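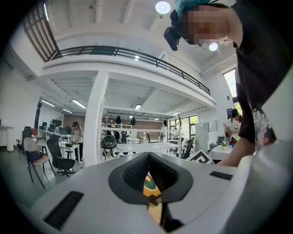
Handgeführter Greifer: Aufzeichnungen vorbereiten und durchführen
Anleitung für Teilnehmende der Projektgruppe Rudel

7. Januar 2020 – Redaktion Projektgruppe Rudel

Die vorliegende Anleitung richtet sich an Studierende, die im Rahmen des Robotikprojekts am Institut Gindwood erstmals selbstständig Greifbewegungen aufzeichnen. Sie ergänzt die mündliche Einweisung und ersetzt sie nicht. Wer an der Einweisung im November nicht teilgenommen hat, meldet sich vor dem ersten Termin bei der Projektleitung.

Voraussetzungen

Benötigt werden ein handgeführter Greifer, ein Aufnahmerechner mit der Software Ronis sowie das Objektset der jeweiligen Aufgabe. Die Projektgruppe arbeitet grundsätzlich zu zweit: Eine Person führt den Greifer, die andere bedient den Rechner und führt das Protokoll. Ein Wechsel der Rollen ist nach jeder Serie möglich und wird im Protokoll vermerkt.

Schritt 1: Arbeitsplatz einrichten

Die Arbeitsfläche ist vor Beginn von allen Gegenständen zu räumen, die nicht zum Objektset gehören. Taschen und Jacken werden so abgelegt, dass sie die Laufwege nicht verstellen. Die Deckenbeleuchtung bleibt während der gesamten Serie in derselben Einstellung. Bei stark wechselndem Tageslicht – im Winter vor allem am späten Nachmittag – ist die Serie zu unterbrechen.

Schritt 2: Greifer prüfen

Kontrollieren Sie das Gehäuse auf Risse und lockere Teile. Die Innenflächen der Greiföffnung müssen frei von Staub und Kleberesten sein. Zur Reinigung genügt ein trockenes, fusselfreies Tuch; Lösungsmittel sind nicht zulässig. Öffnen und schließen Sie den Greifer anschließend mehrmals vollständig. Ist dabei ein Widerstand spürbar, wird das Gerät gekennzeichnet und in das Fach für defekte Geräte gelegt.

Schritt 3: Software starten

Legen Sie in Ronis ein neues Verzeichnis an. Der Name setzt sich aus Gruppenkürzel, Aufgabennummer und laufender Nummer zusammen. Umlaute und Leerzeichen sind zu vermeiden. Prüfen Sie im Vorschaufenster, ob das Kamerabild scharf ist und ob die Greiföffnung vollständig erfasst wird. Die Statusanzeige muss vor der ersten Aufzeichnung auf »bereit« stehen.

Schritt 4: Kalibrierung

Die Kalibrierung erfolgt zu Beginn jedes Termins und nach jedem Gerätewechsel. Führen Sie den Greifer langsam und in gleichbleibendem Abstand über das Kalibriermuster, bis die Software den Vorgang bestätigt. Bricht der Vorgang ab, liegt die Ursache meist in einer zu schnellen Bewegung. Nach 3 erfolglosen Versuchen ist die Betreuung hinzuzuziehen.

Schritt 5: Bewegungen aufzeichnen

Eine Serie umfasst 20 Durchgänge mit demselben Objekt. Jeder Durchgang beginnt und endet in der Ruheposition. Nähern Sie sich dem Objekt gleichmäßig, schließen Sie den Greifer ohne Nachdrücken und halten Sie das Objekt kurz, bevor Sie es ablegen. Misslungene Griffe werden nicht gelöscht, sondern mit dem Vermerk »F« gespeichert. Nach der Serie ist eine Pause vorgesehen.

Schritt 6: Daten sichern

Übertragen Sie das Verzeichnis unmittelbar nach dem Termin auf das Projektlaufwerk. Für die Auswertung nach dem Verfahren Võ werden rund 900 verwertbare Durchgänge je Aufgabe benötigt; der aktuelle Stand ist der Übersichtstabelle zu entnehmen. Tragen Sie dort auch abgebrochene Serien ein. Die lokale Kopie darf erst gelöscht werden, wenn die Prüfsummen übereinstimmen.

Abschluss des Termins

Greifer und Objektset werden vollständig zurückgegeben, Akkus in die Ladestation gesetzt. Das Protokoll ist von beiden Beteiligten zu unterzeichnen.

Kontakt: Geschäftsstelle Projektgruppe Rudel, Institut Gindwood | © 2020 Institut Gindwood | Nach oben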